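By Lilia Wuisan
October

In Defense of the Plain White Ceiling

I spend a lot of my working day looking up. I know how that sounds. But I think with my head tipped back, I always have, and after enough years of desk jobs I've ended up with strong feelings about the part of the office that gets the least love and the smallest budget. I mean the ceiling!

So here's my opinion, and I'll stand by it: a workspace ceiling should be painted white, it should show its beams, and it should have long, boring fluorescent lights on it. You can put all the money you want into chairs. I'll take the ceiling.

I got onto this because I've been in three offices in four years. The first one was at Lustby, on the second floor of an old bank building, with those speckled drop-in tiles that everybody over thirty has thrown a pencil at. The tiles sagged. One of them had a brown stain shaped like a boot, and I looked at that boot every day for 11 months. I could draw it for you now.

Then came the fancy place. It was 3,630 square feet, it had been done over by a design firm, and the ceiling was black. Black paint over everything, the ducts and the pipes and the wiring, with little spotlights on tracks and a row of amber bulbs over the coffee counter. It photographed so well. People came in and said wow. By four in the afternoon I had my desk lamp on, my phone flashlight pointed at my notebook, and a headache. My deskmate brought in a lamp meant for growing basil (the basil did great, by the way). I'm told the amber bulbs cost 2,000 dollars with the wiring, and all they ever lit up was the oat milk.

The place I like best is the one I'm in now, and I know exactly why. White paint, beams out in the open, panels, long rectangular lights. That's the whole design.

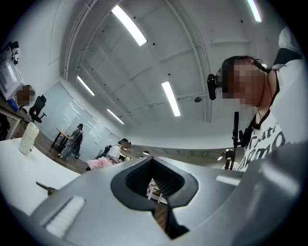

White paint, open beams and long tube fixtures over the workspace.

I should say a word for the beams, because friends keep telling me an exposed ceiling is a trend and I'll be sick of it in two years. Maybe! But what I can't stand in the trend is the showing off, the copper pipe somebody polished and the brick that came in sheets. A beam painted the same white as everything around it isn't showing off at all. It gives your eyes something to do on a long call. I follow one from one side to the other while someone reads me a spreadsheet out loud, and I'm a better listener for it.

And the lights, okay. I know people hate fluorescents. They say it feels like a school cafeteria, or the dentist, or the hallway where you wait to renew your license. I hated them too, at Lustby, where one tube flickered from the day I started until the day I left. But a bad tube is a maintenance problem. Change the tube! When they all work, you get light on the whole desk, corner to corner, and you can tell a navy sock from a black one (I've had to do this at work, don't ask). I can read the tiny print on a Plarnar invoice at five o'clock in winter without holding it up to my nose.

They don't even have to line up. I used to think a neat grid was the goal, and then I noticed that I never once cared where a fixture was as long as it was on.

What does bother me is how we pick offices. You tour a place for twenty minutes at noon with the blinds open, somebody hands you a seltzer, and you look at the couch. The couch! I've sat on the office couch maybe 2 times in my life, and one of those was to tie my shoe. Next time you're on a tour, ask them to close the blinds. Then stand where your desk would go and look straight up for a full minute. You'll feel silly and the broker will check his watch. Do it anyway.

I do have some complaints about white ceilings, to be fair. They echo more than I'd like, with no soft tiles up there to soak up the noise. Beams collect dust on top and you only find out when someone slams a door. And wood floors, which I love, make the echo worse, so if you're going that way get a rug or two, and put one under whoever has the rolling chair.

But I'd still rather sweep up a bit of dust than squint. I'm writing this with my head back, same as ever, and there is no boot up there.

Last updated: October

Comments

dustbunny_ohio: We had the black ceiling too. A bulb went out over my desk and it took maintenance a week to find the fixture.

tallguy: As somebody who is 6'5", thank you for finally writing about the part of the room I live in.

marigold77: Hard disagree on fluorescents, they give me migraines even when they're brand new. With you on the beams though.

PJ: what happened to the basil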